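4. Trying out the kit on kitchen tasks

4.1 What we got for our money

Now that the simulation results are out of the way, let me get to the part I enjoyed most, which was putting the Skilison kit on a real table and finding out how it behaves with ordinary household things. For readers who skipped Section 2: the kit is sold as a complete two-arm package, with the hands, the control software, a recording tool and a year of support. We paid the regular academic price and Skilison had no say in what we wrote (they did see a draft, and they corrected one connector name, for which I'm grateful).

Setup took us longer than the quick-start guide suggests. The guide assumes you already have a table of the right height and a network switch to spare, and we had neither. Algirdas Šimkus did most of the mounting and I did most of the calibration, and I'd swap those jobs next time, because the calibration routine is very picky about how patiently you hold the hand in each pose and he is a far more patient person than I am! Once we had a good calibration it lasted. We redid it when we updated the firmware in February and otherwise left it alone.

The recording tool deserves a kind word too. It starts fast, it names files sensibly, and when a trial goes bad you can flag it with one key and move on. I have used the Marciniak recorder on an older project and I lost whole afternoons to its export menu, so this felt like a vacation.

4.2 The toaster task

We picked a toaster because it asks for several different skills in one short episode. The operator has to bring a slice over the slot, line it up, let go cleanly, and then find and push down a lever that is pretty small next to a robot finger. It's also an object that most people have used half asleep, so everybody who tried the kit knew what the goal was and we could spend our time on the controls.

Each trial began with both hands open and clear of the toaster. We ran 59 trials in all, split between two operators, Jessie Cowie and me. Jessie had done teleoperation before with the Lestell gloves and I was close to a beginner, so please don't read our two sets of scores as a fair contest. We counted a trial as a success if the slice ended up fully in the slot and the lever stayed down, with no help from a human hand. The time limit was 25 seconds for placing the slice, which sounds generous until you're the one wearing the gloves.

Figure 3 shows the table with the toaster switched on and a hand on either side of it. I like this view because it gives you a feel for how big the hands are compared with the thing they're supposed to work on, and the size question comes up again and again in what follows.

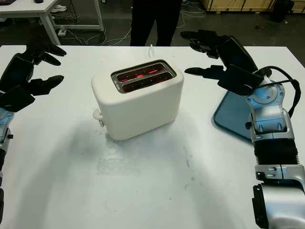 Figure 3. The two-arm kit at the toaster, elements glowing in both slots.

4.3 What worked and what annoyed us

Placing the slice went better than I had expected. The fingers close gently at the lowest force setting and we tore very little bread, even the soft white kind that Jessie insisted on buying. Lining up with the slot was mostly a matter of wrist angle. If you come in with the wrist tilted, you fight it all the way down, and the operator has a hard time telling from the video feed which way to correct. We ended up adding a second view to the operator's screen and I'd tell anyone buying the kit to plan on doing the same.

The lever was another story. The fingertips are wide, and the force feedback is faint at the moment of contact, so we often slid off to the side and pushed at nothing. Jessie worked out a trick where she curled the other fingers out of the way and came down with the index finger alone, and after that her trials looked a lot calmer. I copied her and improved too, though I still missed more often than I'd like to put in print (the per-trial table is in Appendix B, so I guess I am putting it in print).

Latency was fine. I'd been warned about it by a reviewer of our earlier Boltuner paper, and I went in ready to complain, but neither of us noticed a lag that changed how we worked. What did bother me was the hand's habit of relaxing slightly when the glove signal drops out. The manual calls this a safety feature and I can see the argument for it. For a slice of bread it means the slice falls. There is a setting to hold the last pose instead, buried on page 358 of the manual, and we switched to it halfway through. Trials from before and after the change are marked separately in the appendix.

One practical note on heat, for anyone planning similar work. The kit's documentation gives a temperature limit for the finger covers but says nothing on how long they may stay over a heat source. We wrote to Skilison support and got an answer dated 13th April, telling us to keep the hands to the sides of the toaster whenever it was on and to bring them over the slots only with the power off. We followed that for the remaining trials, and I'd like to see the same advice in the next edition of the manual.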